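Home Forums Workshop Storage Search Log in

Sloped-side steel bins on a timber bench: painted, lined or left bare?
Reading time: 5 min
1556 views - 11 replies - 4 shares

tbaysal
March 17, 2023

We are replacing the open parts bins on our sorting benches. The present ones are straight-sided polypropylene and the corners have gone. The candidates are rectangular, open-topped, thin sheet steel, with sides that slope inwards to the base. Contents are turned brass fittings and short lengths of steel bar, nothing over 300 g each. The benches are beech tops on steel frames.

Questions:
1. Powder-coated or bare galvanised?
2. Is a liner on one wall worth having if most of the load slides down that side?
3. Does anyone put a mat under a steel bin on a timber top, or is it left to sit directly?

Quotes so far are from Başaran and Vernton. Başaran will do a separate inner panel at extra cost. Vernton will not.

Nermin_B

1. Bare galvanised, in my view. Coating chips at the rim within months, and the chips end up in the parts. For brass fittings with a bore that is a cleaning job you do not want.
3. Directly, provided the base edges are folded under. If they are raw cut, file them before the bin goes anywhere near beech.

vernier_taner

I disagree on the coating. Chipping at the rim is a sign of poor preparation at the edge. We have coated bins from Vernton that went in last May and the rims are intact. The base is worn through to metal, as any base would be. What chips are you seeing, and how thick is the coat?

Nermin_B

60 microns nominal. I did not measure it. The rims were hit by the scoop several times an hour, so the duty may be harsher than yours.

vernier_taner

Then it is the scoop. Ours are emptied by tipping. Use a nylon scoop and compare again.

Nermin_B

We did change to nylon. It slowed the chipping and wore out the scoops.

c_tatli

On the slope: check the angle before you order. Steep walls self-clear and everything collects in the middle of the base, where it can be picked up without scraping along a corner. Shallow walls look generous on the drawing and then small parts sit halfway down. We settled on 20 degrees off vertical for brass. Short bar is awkward at any angle because it bridges across the narrow part.

Also ask for the inside width at the base as well as at the rim. Two suppliers quoted us on rim size alone. One of the bins arrived with a floor too narrow for our bar to lie flat across it.

tbaysal

Useful, thank you. The Başaran drawing gives 677 mm long at the rim and no base dimension at all. I have asked for it. The bar is 165 mm, so there should be room lengthways, but I would like the figure in writing.

melahat_k

Has anyone considered noise? Thin sheet on a timber top is loud when bar is dropped in. We fixed a bitumen pad to the outside of each long wall and it took the ring out of them. The pads have to go on before the bin gets oily. A mat underneath did very little for noise, though it did stop the bin creeping across the bench.

vernier_taner

Two screws and a batten also stop it creeping.

melahat_k

They do, and then you cannot lift the bin out to sweep behind it.

c_tatli

Agreed with melahat_k. A loose stop at the back edge is enough. We clamp ours and label it in Skedura so that it goes back to the same bench after cleaning.
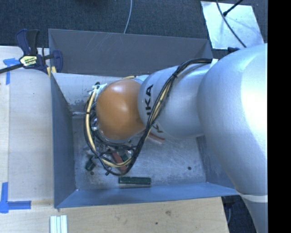 Wear is the reason I would pay for the inner panel. A plain wall takes the sliding load directly, and once it dents, the parts start to catch on the dent. With a separate face the damage goes where it can be replaced. Ours has the lighter panel below the dark grey far wall, and the marking follows what you would expect: dark scuffs and rubbing on the lower portion of the panel, only fine scratches on the wall above it. The sides are thin sheet, so I would not ask them to do both jobs. It stands straight on pale timber, and I have had no complaint about the worktop.

Nermin_B

That is a fair case for the panel. Is the marking purely surface, or can you feel it with a fingernail? If it is only transfer from the parts, I would question the extra cost.

c_tatli

I have not checked it with a fingernail. I will when it is next out for cleaning. My argument stands either way - I would sooner change a panel than a bin.

vernier_taner

At what price difference? A replacement bin from Vernton is cheap enough that a panel has to last through two of them to break even, by my arithmetic.

c_tatli

Depends on your quantity. Imside supplied our spare panels cut to size from our own sketch, and that brought it down. I do not have the invoice to hand.

tbaysal

Position so far: bare galvanised, inner panel on the loaded side, folded base edges, no mat, loose stop at the back. The steep wall angle goes into the enquiry along with the base dimension. I will order one bin in each finish anyway and put vernier_taner's coating to the test with a tipped load and a scooped load.

melahat_k

Put the pads on one of them as well, please. I would like a reading from someone else's bench.

tbaysal

Noted. Pads on the coated one. They stick poorly to galvanised unless it has been degreased twice.

Previous topic Next topic Reply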